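I finally sat down with the spreadsheet this weekend, and wow, it was overdue. When we got the go-ahead for a second two-arm station back in February, I wrote down one number for the arms, one for the computer, and a line at the bottom that said "misc." Reader, misc is eating me alive!

So, where we are. Roman wants the second station to match the first one, arm for arm, so we can swap parts between them when something dies. I-seul would like us to wait and look at the Flurko arms (quieter, nicer connectors, longer lead time). I went back and forth for a good week and I'm mostly with Roman now, if only for the spares. One box of motors for two stations is a lot easier to pay for than two boxes of motors for two different stations. The quote from Brekska gives us 13 motors, 5 spare wrist brackets and a set of cables, delivery in nine weeks. That last bit hurts a little.
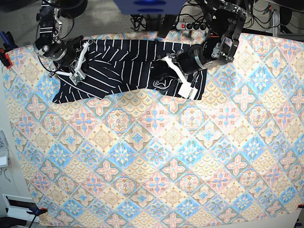 Cloth work is what the second station is for, and fabric is a funny thing to budget for. Shirts and towels cost next to nothing, and then you start adding up everything that sits near them. I had zero dollars down for clamps, and there's one on pretty much every corner I look at, blue or red, holding that tiled tablecloth in place under the striped navy piece. The tablecloth itself wasn't in the plan either. Same story with power strips and long extension cables, and I'd like some proper cable channel for the floor this time, please. I've now given all of that its own line, $800, and Lizelle thinks I'm still low. She's usually right about this stuff, so I may bump it before the order goes in.

Fingers are the other one. The white plastic ones are cheap enough to print, but I'd only counted a single set per arm, and pressing down on fabric all day is a different life from picking up blocks. I'm planning on three sets per arm now, plus a spare circuit board for each gripper. Vusumuzi asked Steyn for a price on a small batch and I'm waiting to hear back.

What I'm cutting: the fancy height-adjustable table (sorry, Roman) and the second monitor. What I'm not cutting: a decent stool. I've done my time on the folding chair.

If you've bought a second station after living with a first, I'd love to know what ended up on your list that wasn't on mine. The order goes in once Steyn answers, and I can still move a few lines around until then.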